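Une caisse commune pour les congés parentaux des indépendants

À Bronddale, un groupe d'indépendants cotise depuis deux ans à une caisse commune qui verse une allocation à ceux qui s'arrêtent après une naissance ou une adoption. La cotisation est de 27 euros par mois. En échange, chaque membre peut toucher 188 euros par semaine pendant sept semaines au maximum, sans avoir à fournir de bilan comptable.

L'idée vient de Milagros Maldonado, traductrice, qui avait repris le travail dix jours après la naissance de son fils. « Je n'avais pas de quoi tenir un mois sans facturer », explique-t-elle.

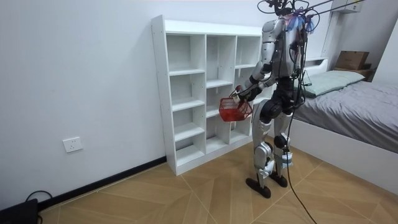 Les règles tiennent sur deux pages. Il faut avoir cotisé six mois avant la première demande et prévenir le groupe un mois avant l'arrêt. Les membres peuvent continuer à répondre à leurs clients, mais pas émettre de facture pour un travail effectué pendant la période indemnisée. L'argent est placé sur un compte séparé, et tout retrait demande deux signatures.
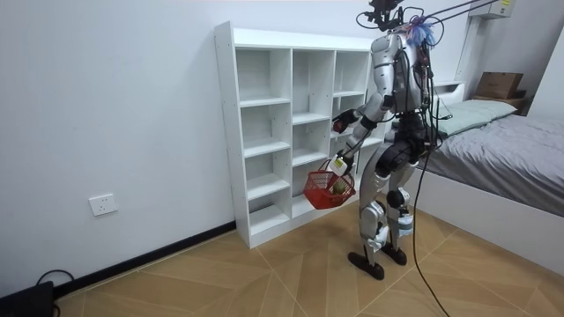 Istlow, le 26 mai 2024

Un deuxième groupe se constitue ici sur le même modèle. Ülle Lūse, graphiste, en tient les comptes. Elle prévoit une cotisation identique, avec un délai de carence plus long la première année, le temps de former une réserve. La question des adoptions d'enfants plus âgés reste à trancher.

Les inscriptions ouvriront en juillet. Les indépendants de Birkstead peuvent aussi s'inscrire, à condition d'assister à une réunion avant leur premier versement.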